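Grandura Support Desk
Ticket 1527-K (renumbered from queue 17)
Subject: Starter cell quote has changed total and I can't get it back to what was approved
Opened by: Ifor Skyrme, Katport Learning Workshop
Assigned to: Ayman Erraji
Status: Waiting on finance at Katport
Priority: Normal

Original message from Ifor Skyrme, 9:40 am

Hello there, and thanks in advance for your patience, as I've been told I write long tickets. We're planning to buy one tabletop arm for our letter-block sorting program, and your planner was a real pleasure to use right up until I reopened the saved plan this morning. The accessories portion (so everything except the arm itself, the gripper and the freight) came to $1,527 when I took it to our finance people in December. Now it says $1,757. I haven't added a thing that I know of! I've gone over the list with a pencil and I can't find the extra, and I'd dearly like to before I have to ask anybody for more money.

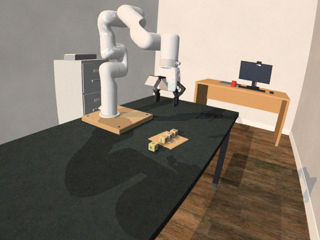
The accessories are mostly dull things: the mounting plate, the flat board the blocks get sorted on, spare finger pads, a cable kit and the table. I was careful about the gripper, mind you, and that's where I first went looking for the difference. Our blocks end up crowded together, the way the L block has two others tucked in close behind it while the K has a bit of room to itself, and I had asked Muretgate (our reseller, lovely people) whether narrower finger pads would be worth the money. They said to try the standard ones in the simulator first and not to order anything extra yet. So the narrow pads shouldn't be in the total, and as far as I can see they aren't.

Reply from Ayman Erraji, 11:15 am

Hi Ifor, long tickets are fine by me, they usually save us both a phone call. I've opened your plan on my side and I see the same $1,757. Could I get you to work through the steps below in order? Please don't press Refresh Pricing until we get to it, as it will overwrite the December figures we want to compare against.

Step 1. Open the plan in Review mode and switch to the gripper view. Check that the pads listed in the side panel are the standard pair. If the panel says "narrow", let me know and stop there.

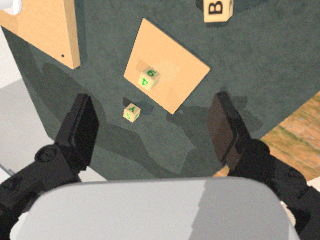
Step 2. Open Accessories and expand every bundle using the little arrow. The planner folds bundles closed when a plan is reopened, so an added item can be sitting inside one without showing up on the printed list. I suspect that's where your pencil let you down.

Step 3. Compare the mounting plate and the table against your December printout. Those two are sold by Boström and priced separately from ours, and their catalogue was updated over the break.

Step 4. Tell me what you find, including anything that looks right. Knowing what hasn't moved is a help too.

Update from Ifor Skyrme, 1:30 pm

Right, I've had my sandwich and done my homework. Step 1 is fine, standard pads. Step 2 was the one! Inside the table bundle there's an "extended mounting kit" at $230, which accounts for the whole difference to the dollar. It certainly wasn't on my printout. Step 3, the Boström prices are the same as they were for both the plate and the table.
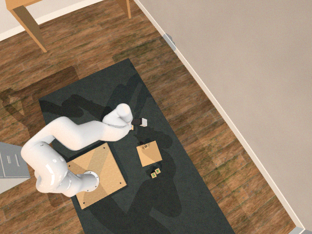

I do wonder whether I need the kit, mind you, now that I know it exists. The description in the catalogue says it's for "plates set near a table edge", and I did shift our plate at one point while I was fussing with the layout. I wanted the arm well back so the students could lean in over the front part of the table. If the kit is a safety thing I'll go and find the money, no argument. If it's a convenience I'd sooner put the $230 toward spare blocks and a second set of standard pads, as we go through consumables at a shocking rate.

Reply from Ayman Erraji, 3:05 pm

Nicely found. Your hunch about moving the plate is right: the planner adds the kit by itself whenever the plate comes within a set distance of a table edge, and it's supposed to show a notice when it does. Your log has the rule firing but no notice, so I've raised that as a fault with our planner team. Sorry about that, it's a rotten way to meet a new line item.

On whether you need it, I've looked at your saved layout with the arm reaching over the sorting board.
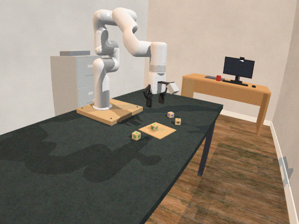
Saved layout, room view: arm reaching over the board with the K block on it, plate toward the back left of the table.

The kit is a longer set of clamps for people who can't drill their tabletop. You've ticked "bolted through" on the fixings page, so the clamps would stay in the box. I'm comfortable with you leaving it out. To remove it, open the table bundle, untick the extended mounting kit, and choose Keep My Selection when the planner objects. Then press Refresh Pricing. You should be back at $1,527.

One budgeting note while I'm here. Quotes approved in December are held for this quarter only, and freight isn't part of the hold. If your finance people are likely to take their time, ask Muretgate for a written freight figure now.

Update from Ifor Skyrme, 3:50 pm

Done, and $1,527 it is, what a relief. I've written to Muretgate about the freight and sent the new printout (all bundles expanded this time!) down the hall to finance. Could you please leave the ticket open until I hear back from them? I'd also like the second set of standard pads priced as a separate line, so they can say yes or no to that without holding up the rest.

Internal note, Ayman Erraji
Left open at customer's request. Spare standard pads to be quoted as an optional line. Planner fault logged: edge rule adds kit without notice on reopened plans.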